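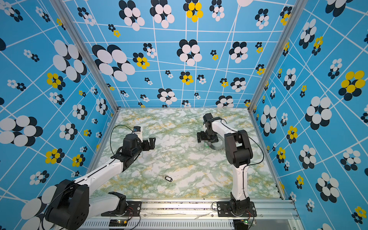 September 5, 2025

Up early, rain until lunch. Keys all day, more or less.

I had been putting off the keys since we moved over from Ernthorpe. They came across in two biscuit tins and a freezer bag, and every time somebody wanted the back gate or the meter cupboard it meant tipping the lot out. Baiba lost her patience with it last week and said either I sorted them or she would, and I know how she sorts things, so I said I would.

Before that, a word on the blue. I was against it when Bindu picked it. I wanted plain white and said so. She said plain white shows every mark and makes the place feel like a dentist's, and she went ahead and ordered the flowers. They are big ovals piled on each other, white over black mostly and the odd yellow one, with thin white lines running everywhere behind. The lines don't meet at right angles, which bothered me for days. I kept thinking it had been put up crooked. Anil held a level against it and told me the print is like that and to leave it alone.

I don't mind it now. The yellow ones are my favourites. I still think it's a lot of pattern to have next to the green marble, but Bindu says they go, and she has the better eye.

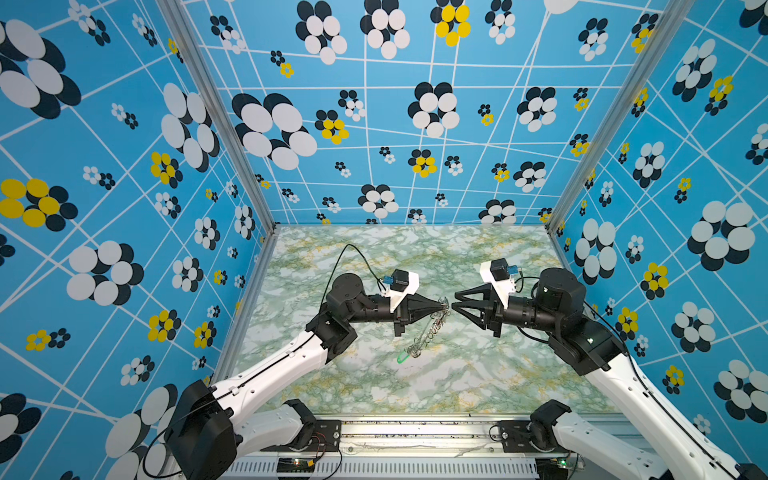
The flowers on their blue and the green marble together. Bindu's choice, both of them.

Got down to it after breakfast. Anil had written out the list, 34 doors and cupboards at Fananeck counting the sheds, and I copied the names onto slips of paper for the tags. My printing is poor so I did them in pencil first and then pen. Spoiled a few. The first lot I cut too wide and they buckled under the window, so I trimmed those and started again.

Subbarao rang in the middle of it to ask about the Zapata delivery. I told him October, which is what they told me. He wasn't pleased. He thinks we should have gone with Pamus and he may be right, but it's done. He was on for a good while and when I got back to the table I had lost my place in the list and had to check everything again from the top.

The tags are the black sort with a clear window. The split rings are a nuisance. I broke a thumbnail on one before ten o'clock and used the back of a butter knife after that — slower, but it saves the hands.
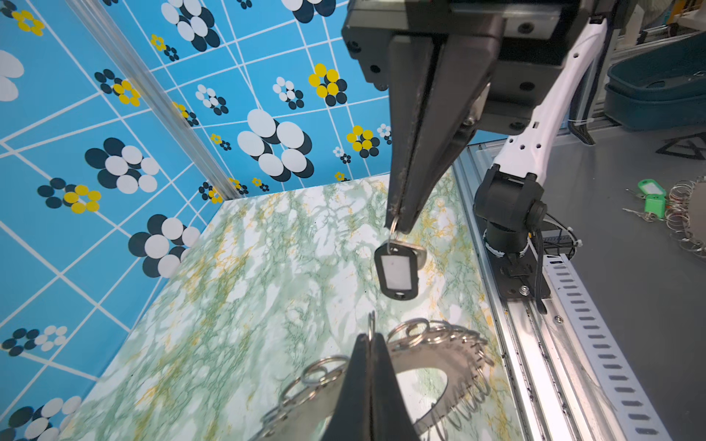 I like having the rings up on the steel plate where you can get at them. It's curved, with notches along the outer edge, and the rings hang through those and fan out either side. In the tin they used to knot themselves together and you'd pull one and get the whole clump. Saranya found the plate and I thought it was a silly thing to buy at the time. I owe her an apology and will tell her so on the phone.

There are 4 keys left over that fit nothing on the list. Anil tried them in the sheds and the side door and came back wet. One looks like it belongs to a padlock. I have put them in an envelope and written "unknown" on it.

Soup for tea. Baiba wants hooks in the hall next, and I said not this week. Need to get more pens and ask Anil where he put the level.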